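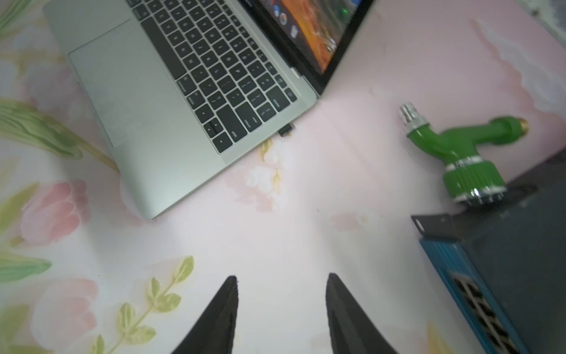
Every log said the fingers were at the low force setting, the cell technician told us, and every log was wrong. The value on the screen was the value the controller had been sent. What the gripper held in its own memory was something else, and until the stop in February the cell at Broladlow had no step that compared the two.

The cell is a single Firska arm with a two-finger gripper and a camera at the wrist. It picks mixed household and office goods off a table, one at a time, and sets them down again. Nindar runs it in two shifts. The gripper controller is a separate unit, called Carré in the shop, with its own power supply and its own firmware.

The fault showed up on a Thursday, at cycle 174 after a restart. The arm had gone to a plastic bottle, closed, and kept closing.

"The bottle split along the seam," the technician said. "The arm didn't fault. It lifted what was left and carried on to the place position. From its side that was a good pick. The fingers had contact, so the flag was true."

The operator pressed the emergency stop. There were no injuries, and the guard door was shut. A bench test the next morning put the closing force at 99 newtons. The setting for that class of item is 15.

Asked why the first 173 picks had looked normal, the technician said they probably weren't.

"Most of what we had out that day was hard. Metal fittings, a hose nozzle, boxed hardware. You squeeze a brass fitting at full force and you see nothing. We went back over the wrist video and found finger pads deflecting more than they should from the first pick on. It took a soft item to make it visible."

The cause was a sequence problem at startup. A breaker had tripped on the gripper supply, and the arm stayed up. When the supply came back, Carré booted with its factory force limit and sent its ready signal 248 milliseconds before it would accept a parameter write. The arm program saw "ready," wrote the low limit, and moved on. The write was dropped without an error.

"On a full cold start you never see it," the technician said. "The arm takes longer to boot than the gripper, so by the time it writes anything, the gripper is listening. You need the gripper to restart by itself. We had done that maybe twice since commissioning, both times with an empty table."

We asked whether the supplier considered it a defect. The technician said the ready signal was documented as meaning that the motor was powered, and that the integration had read more into it. "I'd like a second signal. They've said they will look at it. In the meantime it's our program and our problem."

Three changes have been made. The arm program now reads the force limit back after every write and refuses to move if the values differ. A loss of gripper power drops the whole cell into a stopped state, and recovery requires a manual reset at the panel. The contact flag no longer counts as a good pick unless the finger gap also falls inside the range stored for that item.

The third change has cost some throughput. Items with an awkward outline can be gripped at more than one width, and the range check rejects grips that would have held.

"The spray nozzle is a good case," the technician said. "You can take it across the head or across the body and get two very different gaps. We had one range in the table for it. Now we have two, and I expect other items will need the same."

Laptops are handled under a separate rule, in place before the fault and unchanged by it: the arm may approach one and image it, but the program does not allow a close command over it. The technician would keep that rule regardless of the readback.

After the changes the cell ran 1,394 cycles, with the gripper supply pulled on purpose at intervals. The readback caught the wrong limit each time the timing lined up. Finger pads were replaced before the run. The old pair is in a bag in the maintenance drawer, along with the bottle.

Still open is the question of the video. The excess deflection was there to be seen all morning, and no alarm looks for it. A check on pad shape is on the list for the next software release, behind a fix to the breaker that tripped in the first place.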